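**Show your home grippers! (August build thread, page 4)**

---

**fiifi_annan** wrote:

Okay, pads are DONE and I'm so happy with them. For anyone joining from the other thread, I've been building a pair of hand-held grippers at home so I can record myself doing chores and train a small arm on the recordings. One in each hand, squeeze to close, camera looking down at the jaws. The arm itself is still in pieces on the shelf, but the recording half of the project is up and running and it's way more fun than I expected!

The finger pads were the last big headache. My first ones were smooth and anything glossy slid straight out. The new ones have a texture on the gripping face and I screwed them on so I can swap them when they wear out (the glued ones came off in sheets during the heat wave, never again).

I've been doing most of my sessions in the bedroom. The duvet is soft, so if I fumble a jug it just flops over and I carry on. The task is dead simple – thermos, tray, a pile of wrapped snacks, put things where they belong, mess it all up, start over. I'm at 873 recordings now and I can do it half asleep.
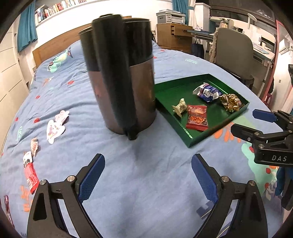
The thing I keep going back and forth on is jaw travel. Fully open is great for the big stuff and feels slow for candy, because I have to close through all that empty space every single time. I could add a second stop to the trigger, or I could live with it. What did you all do?

---

**zoriana_h** wrote:

Love this!! Leave the travel alone. I put a half-stop on mine last winter and took it off again after one weekend. You end up thinking about which stop you're on, and that shows in the recordings as a little pause before every grab. Your arm will learn the pause.

Question about the trigger spring though – are you still on the one from the Plorkix kit? Mine made my index finger ache after twenty minutes.

---

**rostyk_lysenko** wrote:

Great looking build, but I'm going to be the grump about the bed. Soft surfaces are a pain. Everything sits at a slightly different height and tilt every time, the cloth bunches up when you push down, and you can't tell a bad grasp from a wrinkle. Get a board from the hardware store, put it on a table, do your first 3,000 there. Then go play on the bed.

---

**fiifi_annan** wrote:

> are you still on the one from the Plorkix kit?

Ha, no, I swapped it the first Sunday. I went through a bag of pen springs and found one that's much lighter. It buzzes a bit when it snaps open but my finger is happy.

@rostyk I get it, but I don't want an arm that only works on a board! My place is small and stuff ends up on the bed. If it can handle a wrinkly duvet, a table should be easy.

---

**rostyk_lysenko** wrote:

"Should be" is doing a lot of work there. I trained on carpet first and the arm pushed down too hard on everything afterward, because the carpet had always given way. Cracked a jaw on a kitchen counter. I'd hate for you to lose those pads after all that effort.

---

**uliana_ch** wrote:

Rostyk has a point about the pushing, I had the same thing with a foam mat. I didn't start over though. I kept all my soft-surface recordings, mixed in a bunch on a hard desk, and the pressing went away. So maybe do both? Half and half worked for me, and it keeps the sessions from getting boring.

Also, wrappers! Crinkly ones are the best practice and the worst practice. Try to grab across the sealed end if there is one, it's stiffer there. And flip them over now and then so the arm doesn't only ever see the printed side.

---

**radymyr_p** wrote:

Jumping in with a boring one: check your screws. I use machine screws on my finger pads, similar idea, and at 1,412 recordings I found two of them had backed out far enough to scratch a mug. A tiny drop of the weak thread locker fixed it. Don't use the strong kind unless you want to drill them out (ask me how I know).

Zoriana, I disagree on the half-stop, by the way. Mine is a soft bump you can squeeze past, made from a scrap of rubber band, and I love it. No pause at all once you've had a week with it. A hard stop is a different animal.

---

**zoriana_h** wrote:

Okay, a rubber band bump sounds much nicer than my hard stop. Mine was a steel pin. Can you post the file for the trigger?

---

**radymyr_p** wrote:

There's no file, I cut the slot with a craft knife! It's 13 mm back from the pivot and just deep enough to hold the band. I'll measure the depth tonight and post it in the Stuseo folder with the rest of my trigger notes.

---

**fiifi_annan** wrote:

You people are the best. New plan: thread locker tonight, rubber band bump on the right-hand one only so I can compare, and I'll clear the desk and record the same task there. Rostyk, if the desk ones come out cleaner I'll say so in this thread, in bold.

---

**rostyk_lysenko** wrote:

Deal. Use the same tray, or the comparison's no good.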